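How do you stack tuna cans on a shelf so they don't fall down?

Asked by Villent, 2003-02-08
Category: Kitchen and pantry

Hello all. I moved into a smaller apartment and I have no real pantry now, only an open shelf with a black edge that stands at the end of my table. I buy canned fish when it is on sale, so I have many of the flat tuna cans and also several shorter round ones from other companies, which have not the same width. When I pile them up, the column begins to lean after the third can, and when I pull one from below, everything comes down. Last week one fell on my foot.

My questions are these. How high can I go with flat cans? Can I mix brands in one column? And must the labels all look to the front, or is this only for the eyes? My husband says it is silly to turn the cans, but I like to see what I have without taking everything out.

The shelf is 52 cm wide and I can not drill into the wall. I would like to spend almost nothing.

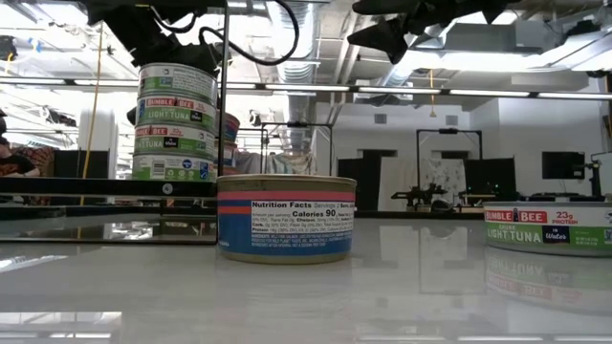
I have also some cans with other food in them, where I need to read the calories and the other values because of my diet. These I would like to keep separate from the tuna, but on the same shelf if it is possible.

Thank you for any advice.

3 answers

Answer from Skoldale (657 points)

I have worked two years in a small grocery store and I stacked cans every morning, so maybe I can help.

Look first at the bottom of the can. Many cans have a bottom which is a little smaller than the top rim, so it sits inside the rim of the can under it. If you feel with your finger that the can "locks" and does not slide, the column is good. If it slides, these two cans do not belong together. This is why mixing brands is often a problem, even when the cans look the same size.

For flat tuna cans at home I go to four, sometimes five. Put the column near a side wall or a post of the shelf, if you have one, so it has support on one side. Always take from the top. New cans should go under the old ones, which is boring work, but with four cans it is done in a minute. Or make two columns, one old and one new, and eat the old one first.

About the labels: it is not only for the eyes. In the store we turned every can to the front. At home I turn only the top one, the rest I can guess. For your diet cans I would do the opposite and turn the nutrition panel to the front. Then you read the calories without touching anything. Leave a hand's width of space between them and the tuna.

One more thing — wipe the shelf before you start. Old oil or crumbs make the first can stand crooked and then the whole column is crooked.

Answer from Tan

Just buy less tuna. I had 300 cans of everything in my basement once and I gave half away.

Answer from Lutz Reinholz

I agree with Skoldale about the rims. I want to add that you can put a piece of thin cardboard between two cans that do not fit together. Cut it round, a bit smaller than the can. It costs nothing and it stops the sliding. I would not do it higher than three cans.

For your foot: put the heavy ones on the lowest level. Dented cans I keep in front and use first, but if the dent is on the seam I throw the can away.

Comment from Villent: Thank you, the cardboard works well with the short ones! The tuna I have now in columns of four. Tan, it was on sale.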